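Worngate Live Interpretation Set for Houses of Worship

Sermon and lecture interpretation system, portable
Made by Billell. Sold and serviced by Gourlay Audio.

The Worngate set lets an interpreter speak quietly at the side or back of a hall while listeners hear the translation through an earpiece. It is used in mosques, churches, temples and synagogues where the sermon is given in one language and part of the congregation follows in another. It can also be used for classes, weddings, funerals and guest lectures.

The system is one-way. Listeners hear the interpreter and cannot talk back. For two-way discussion, see the Sornico conference units on their own page.

What is in the case

Interpreter transmitter with belt clip
Headset microphone with foam windscreen
8 listener receivers with single-ear earpieces
Charging tray and power supply
Neck lanyards
Channel card in English, Spanish, Arabic, Korean and Mandarin
Hard case with handle

Extra receivers are sold singly or in trays of 8. There is no limit on the number of receivers that can listen to one transmitter, as long as they are in range.

Channels

The set has 3 channels, so a hall can run up to three languages at the same time. Each language needs its own transmitter and its own interpreter. The channel is set with a recessed switch under the battery door, which keeps listeners from changing it by accident during the service.

Range

Indoors, range is 100 feet with a clear line between the interpreter and the listeners. Thick masonry, steel balconies and partition screens shorten it. If your prayer space is divided, or if part of the congregation sits in an overflow room, test reception in every area before the first service. A wall antenna is available for overflow rooms and basements.
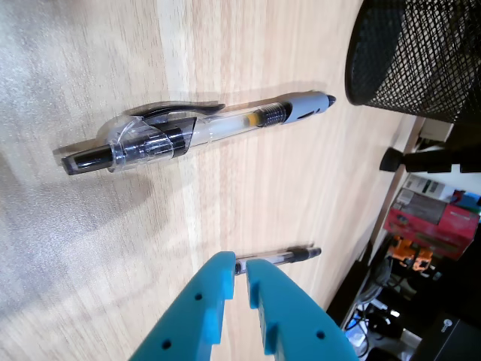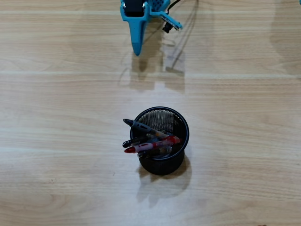
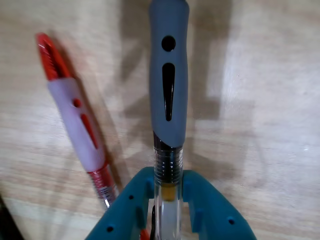
Hearing the speaker

Interpreters make more mistakes when they strain to hear. The transmitter has a line input with its own earphone jack, so the interpreter can take a direct feed from the hall's sound board. The feed goes only to the interpreter's ear and is not mixed into the translation. If the hall has no sound board, seat the interpreter near a loudspeaker, but not directly under it.

Setting up before a service

Charge the receivers overnight. A full charge runs through a morning and afternoon program with time left over. Put the transmitter on the interpreter first and have them read a short passage aloud while a second person walks the room with a receiver. Set the microphone level so that normal quiet speech brings on the green light. If the red light stays on, the microphone is too close to the mouth.

Hand out receivers at the door and collect them at the same door. Most missing receivers leave in coat pockets. Numbered stickers are in the lid of the case.

Cleaning

Wipe the receivers with a lightly dampened cloth. Do not spray cleaner into the earpiece. Foam earpiece covers should be replaced after each use, or listeners may bring their own wired earphones with a standard small plug.

Recording

The transmitter has a recording output. The recording contains the interpreter's voice only. Congregations that post translated sermons usually want the original language kept on a separate track, and for that you will need a 2-channel recorder, sold separately. Please get the speaker's permission, and the interpreter's, before posting anything.

Hearing assistance

The Worngate set can carry the original sermon to people who are hard of hearing. Give that feed its own channel. Neck loops for hearing aids with a telecoil are available in place of the earpiece. Ask us before ordering if you are buying mainly for this purpose, as another system may suit you better.

Warranty and repair

Transmitters and receivers are covered for 2 years. Batteries, earpieces and foam covers are not covered. Repairs are done in our own shop, and a loaner transmitter can be sent out if your set is needed for a weekly service. Write your congregation's name on the repair slip along with the day of your main service.

Rental

Sets can be rented by the week for holidays, visiting speakers and conferences. Rental sets go out on Monday. During Ramadan and the weeks before Easter they are booked early.

Questions

Chia-jung Yang handles orders and rentals for religious and community groups. When you write, please include the size of the room, the number of listeners you expect, the languages you need and whether there is a sound board.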